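Storing Heat in Sand: Notes for the District Energy Session
Speaker: Sioned Cadwaladr, Plosmont Energy Office
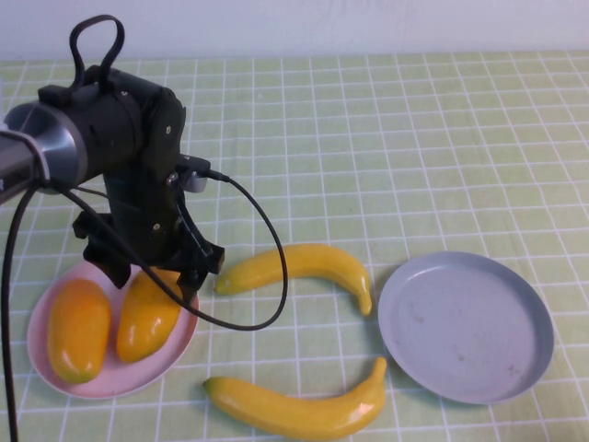 Opening

Good afternoon. Thank you to the organizers, and to Estela Sosa for chairing. The talk covers the sand heat store at Plosmont, how it is built, how it is charged, and what the office has learned from running it through its first full heating season. Questions will be taken at the end.

Please note that the handout carries the older drawing of the pipe loop. The corrected drawing is on the screen and will be sent to everyone who signed the sheet at the door.

Slide 1. Why store heat at all

Wind power in our district is strongest at night and in the colder months, but it does not follow demand hour by hour. On a windy night the network has more electricity than it can use, and the price drops. By breakfast the wind may have fallen and every building wants heat at once.

Batteries can cover part of that gap. They are well suited to short periods and to loads that must be electric. A large share of what our buildings need is plain warmth, and warmth can be kept in cheap material for days at a time.

(Pause. Ask for a show of hands: who here already operates a hot water tank on a district network?)

Slide 2. How the store works

The store is an insulated steel silo filled with dry sand. Electric heaters warm air, and a fan drives that air through pipes buried in the sand. The sand takes up the heat slowly and gives it back slowly. When the network calls for heat, the same air loop runs past a heat exchanger and warms the water going out to the buildings.

Water is the usual storage material, and it remains a good one. Its limit is temperature. Above the boiling point it has to be held under pressure, which makes the tank costly. Sand has no such limit in the range we use. It holds less heat per pound than water for each degree, but it can be taken through many more degrees.

Slide 3. The Plosmont installation

The silo holds 900 tons of sand. It stands behind the former Duvwood drying yard, on ground that was already paved and had a suitable grid connection. Beker supplied the heaters and the fan. Arrieta carried out the pipework and the connection to the network.

It serves 12 buildings, including the library, the swimming pool and the lower school. The existing gas boilers were kept as backup and are tested monthly.

Say a word here about the sand itself. Builders' sand is in short supply in many places, and we did not wish to compete for it. Ours is a waste grade from a quarry, too fine for concrete. It has to be dry before it goes in. Moisture turns to steam during the first heating and must be vented. The drying stage took longer than the schedule allowed, and the opening was moved to October as a result.

Slide 4. Charging and discharging

The control system reads the next day's hourly prices each evening and selects the cheapest hours for charging. The operator may override it. Ifor Wogan, our duty engineer, did so often in the first weeks and seldom after that.

There are 4 temperature zones in the silo, with the hottest at the center. Heat is drawn from the outer zones first where possible. The core is held back for cold spells.

If time is short, skip the price chart and go to Slide 5.

Slide 5. Difficulties

Fan noise. Residents on the east side reported a low hum at night. A silencer was fitted on the intake and the fan speed was capped after 11 p.m. The cap slows charging slightly.

Dust. Fine sand entered the air loop at one pipe joint. The joint was resealed and a filter was added. The filter must be checked more often than the manual suggests.

Return water. Several buildings sent water back warmer than planned, which reduced the useful output of the store. Gwawr Ifans visited each plant room and adjusted the valves. Work is still needed at the swimming pool.

Slide 6. Advice to other districts

Measure return temperatures before sizing the store. We did so afterward and would have chosen a smaller heat exchanger.

Settle the grid connection early. Ours took longer to agree than any part of the building work.

Speak with neighbors before the design is fixed. The position of the fan was easy to change on paper and expensive to change later.

Keep the old boilers for at least 3 winters. Insurers asked about this, and so did the school board.

Slide 7. Next steps

The office is studying whether a second, smaller silo could take waste heat from the ice rink. Jamie Entwistle is leading that study and is present today. Please direct questions on the rink to him during the break.

The operating data will be released once the meter readings have been checked. Requests may be left at the registration desk, with a name and a mailing address.

Thank the chair. Open the floor to questions.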